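Bukstead Wildlife and Habitat Group
Minutes of the May meeting

The meeting opened at 7 p.m. with the chair presiding. A quorum was present. The minutes of the April meeting were approved with one correction: the pond survey listed under Jinby should have been listed under Hudec Marsh.

1. Mussel survey, Jinby Creek

The survey lead reported that the spring search of the lower creek is finished. Four stretches were walked, from the road bridge down to the old mill dam. Live mussels were found in three of them. The stretch just above the dam had only empty shells, as it did last year. Silt there is deep and the water is slow.

A member asked if the shells could have washed down from upstream. The survey lead said some could have, but several still had both halves joined, and those don't usually travel far. Shells have been bagged and labeled by stretch. The state permit does not allow live mussels to be kept, and all of them were put back where they were found.

It was agreed to repeat the search in late summer when the creek is lower.

2. Turtle crossing, Hudec Road

The temporary fence along the east side of Hudec Road is up. It is shorter than planned. The landowner at the north end asked that it stop at the culvert so that hay equipment can get through. Members on the evening patrol say turtles are now going around that end and onto the pavement.

Discussion followed. One suggestion was to turn the last section back toward the marsh in a hook shape. Another was to move the patrol to the north end and leave the south end alone. The group preferred the hook and will try it first.

Motion: to buy 80 feet of fence fabric and 50 stakes for the extension. Seconded and carried, one abstention.

The county has not answered our letter about warning signs. The secretary will write again — this time to the highway superintendent as well as the front office.

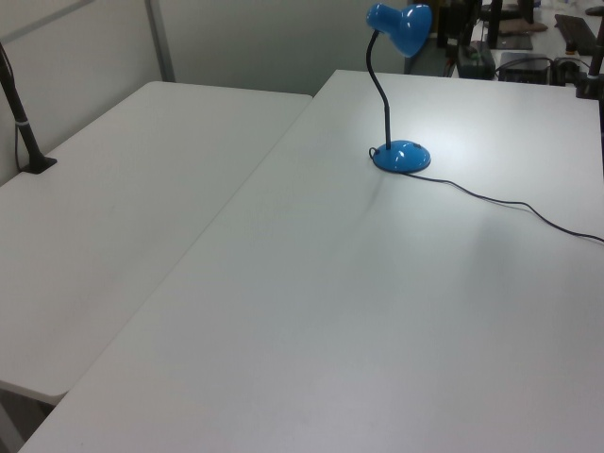

3. Bat boxes

Two of the boxes on the Skonolel barn have come loose from their mounts and need new screws before the young are born. The owner has a tall ladder and will let us use it. Nobody is to open or move a box that has bats in it. If droppings are found underneath, the box is to be left until fall.

The box on the township building was empty when checked. It faces north and gets little sun. Moving it to the south wall was discussed and tabled until the township gives permission.

4. Treasurer's report

The balance in the general account is $1,647. The fence materials approved under item 2 will come out of this. Dues reminders have gone out. The report was accepted as read.

5. School program

The Bukstead middle school has asked for a talk on threatened species found in the county. The group will offer one on mussels and turtles, with shells for the students to handle. The teacher would like a handout that fits on one page. A draft will be passed around by email, and comments should go to the secretary.

6. Other business

The waders with the torn left boot are still in the storage closet. They are to be patched or thrown out before the next creek search.

A member reported purple loosestrife at the edge of Hudec Marsh, close to the parking area. It will be looked at when the fence work is done.

The next meeting will be in June, same room, at 7 p.m. Patrol sheets should be turned in before then.

Adjourned at 8:35 p.m.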